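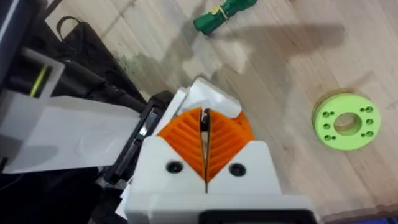 Two orange fingers, closed.

January 4, 2021

So I finally sat down with the Zadwood paperwork over the break, all 52 pages of it, and I have thoughts! If you're new around here, I own a very small pile of shares in a few companies that do business across borders, and Zadwood is the one that keeps me up at night. They make parts for cold storage trucks, and for the past year they've been arguing with their main lender, Dastton, over whether they were allowed to move cash out of their overseas branch.

The short version (I'll try) is that Dastton says the loan terms required written sign-off before any money left the branch. Zadwood says they got it, in an email, from someone who has since moved on. Dastton says an email doesn't count. And now both sides have filed papers and the lawyers are having a lovely winter.

I bought my 200 shares before any of this came up, so I'm not exactly neutral. My friend Areti Tsakiris used to do loan compliance and I made her read the key section with me over the phone. She thinks the wording is sloppy enough that it could go either way — the word "notice" shows up 4 times and seems to mean something different each time. She also told me to stop reading loan documents at midnight, and okay, fair.

What bugs me more is the supplier side. Tzanetos, who sell them their compressors, want to be paid up front now, and that ties up cash Zadwood was supposed to be spending on the new plant. If the hearing in February gets pushed back again, I don't see how that plant opens this year.

Bevan Hapeta left a comment on my last post asking if I'd swap into Wostus instead. I looked! Their debt is lower and the dividend is nicer, but I'd be paying a lot more for each dollar of profit, and I put $2000 into my retirement account in the fall so there isn't much left to play with anyway.

I'm holding for now. I'll post again when the hearing date is confirmed, and if anyone has read the appendix on currency swaps and understood it, please email me.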